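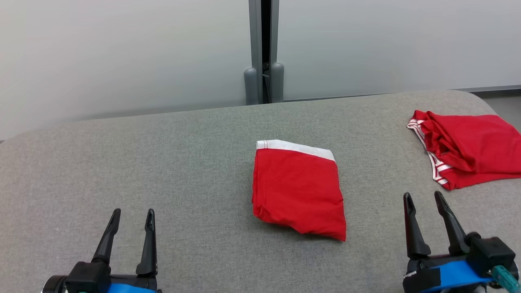 One pair folded, one still to go, on the padded gray surface at the Clandix open day.

Clandix opened its workshop to visitors for an afternoon in June, and I went mainly to see the two-armed folding setup they call Rarkemura. I run a small wash-and-fold shop, so my interest is practical.

Octavian Costache ran the demo. He put out underwear, which I was glad to see. Most folding demos I've been to use towels, and towels are easy. Underwear is small and stretchy and the waistband wants to curl up on itself.

The folded pair I looked at closely was good. The waistband lay along the top, a little crooked, and the bottom edge was uneven. I would put it in a customer's bag without redoing it.

Speed is the weak point. I timed one pair at 65 seconds. My staff do a pair in a few seconds while talking. Costache said it is meant to run overnight, and I can see that working if somebody loads it and it doesn't get stuck. We didn't see a long run, so I can't say.

The lease was quoted at $1,184 a month, or $909 if you sign for two years. Service visits are extra. Fitted sheets are not supported yet.

Three stars. The folds are fine and the price is too high for a shop my size. I'd go back to see it do socks.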